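Search reviews
Enter keyword
Go

Drekum 400 benchtop dehumidifier: long-term review

17 November 2025
By the Clivasance test desk

The Drekum 400 is a compressor dehumidifier for basements and small workshops. We bought ours in January at the list price of $179 and have run it daily in a basement with a concrete floor and one outside wall.

Setup is simple. The unit ships upright, but it should stand for a few hours before first use so the oil can settle. The drain hose is not included. A standard garden hose fits the outlet, although the threads are shallow and need tape to seal.

Humidity control is good. Set to 50 percent, the unit held the room within three points on our reference meter. The built-in display reads high by four points, and there is no way to correct it. The Dudek model we tested earlier has an offset menu for this purpose.

Noise is the weak area. The fan is acceptable on low, but the compressor starts with a knock that carries through a wood floor. A rubber mat reduced it – the Jakitz pads we tried did less.

The filter slides out from the rear and rinses clean in the sink. Replacements cost $15.

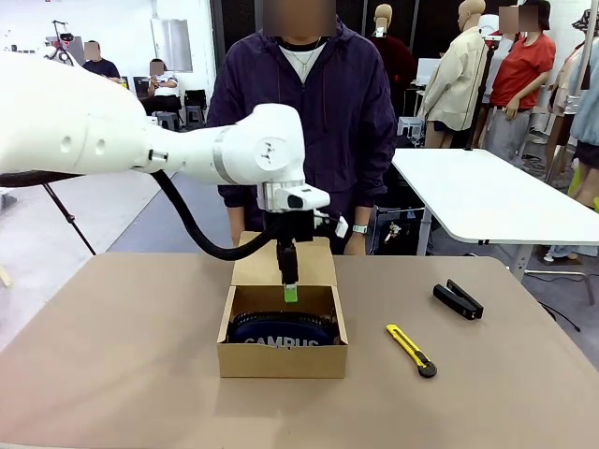 The bucket is the other complaint. It has no handle, and the float arm comes loose if the bucket goes in at an angle. With a hose connected, neither problem matters much. We would buy it again for a room with a floor drain.

Shares: 15
Comments: 100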